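August, 14:20. Dock notebook, Bundomholm lane.

Reweighed the Mirnard pallets after the carrier disputed the bill. Floor scale zeroed twice, checked against the 2000 lb test block, no drift.
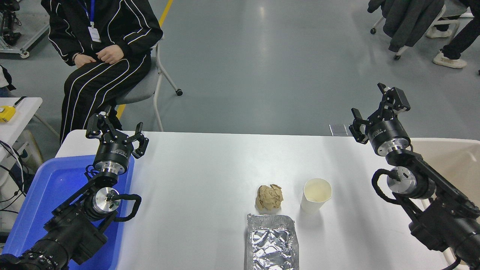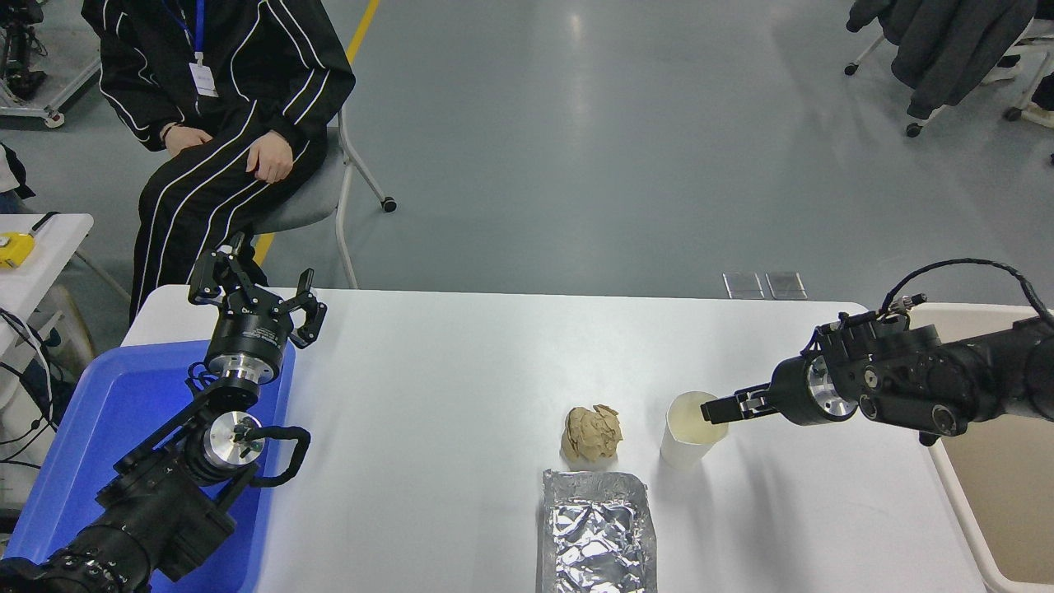
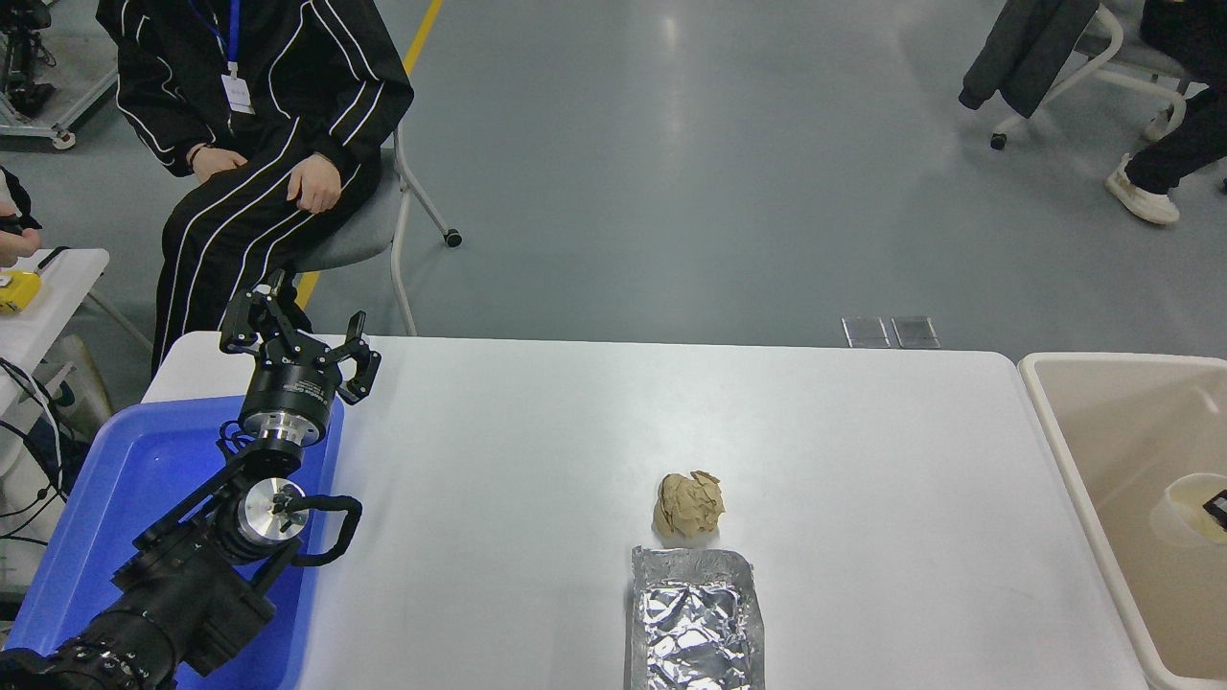 Gross on the disputed load is 4000 lb. The bill of lading says 269 lb less. Ilir Radulović thinks the shipper left out pallet tare and dunnage. Plausible for 4 pallets, but I want their packing list first.

Class stays the same either way. The Softić rate table breaks at a lower weight, so the correction changes only the line haul and the fuel surcharge.

To do:

- Dwight Arsenault to request the packing list from Mirnard
- attach scale tickets to the Pulora record
- hold the invoice until both are in

Trailer door seal number was copied wrong on page one of the bill. Corrected and initialed.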